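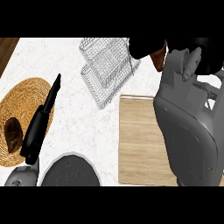 Attachment 1: wrist view from the simulated kitchen, counter task, as seen by the operator.

Ticket: gripper drifts during remote demonstrations, counter scene
Project: Brorkell
Opened by: Terence Dobson
Assigned to: Ragnvald Moen
Opened: 11 October 2023
Status: closed, fix in Uris build 292

Report (Dobson)
When I drive the simulated arm with the hand controller, the gripper keeps creeping after I release the clutch button. It is worst when the arm is low over the right side of the counter, by the cutting board. The task is to pick up the wire basket and set it down on the board. The creep is enough to spoil the approach to the basket. I have thrown away 3 demonstrations so far.
Expected: arm holds its pose when the clutch is released.
Seen: slow movement to the right and slightly down until the clutch is pressed again.

Moen
Does it happen with the controller lying still on the desk? Please also send the command log and the smoothing setting from the Flondik config.

Dobson
Yes, same with the controller on the desk. Smoothing is 600 ms. Log uploaded.

Moen
The log shows the target pose still changing after the clutch flag goes to zero. The smoothing filter is fed before the clutch check, so it carries on towards the last hand position. At 600 ms this is easy to see. At the default it would be hard to notice.
Two things to try:
1. Set smoothing to 0 and repeat.
2. Put smoothing back and use the keyboard hold key in place of the clutch.

Dobson
1. No creep, but the arm is too jumpy to record anything useful.
2. No creep. Hold key works but I need a third hand for it.
Separate point: the black bands at top and bottom of the wrist view. Is the picture meant to be like that? The pan or lid at the bottom edge is only partly in view.

Moen
Padding. The renderer output is wide and the recorder wants a square. No effect on control. Raise it under Holmgren if you want the view changed.
Moved the clutch check ahead of the filter and made the filter reset on release. Replayed your log for 2000 steps, target pose constant after every release. Build 292 is on the share.

Dobson
Installed. Arm holds over the board and over the basket with smoothing at 600 ms. Re-recording the spoiled demonstrations now. Please delete the old ones from the training set, they are marked "creep" in the notes field.

Moen
Deleted. Closing.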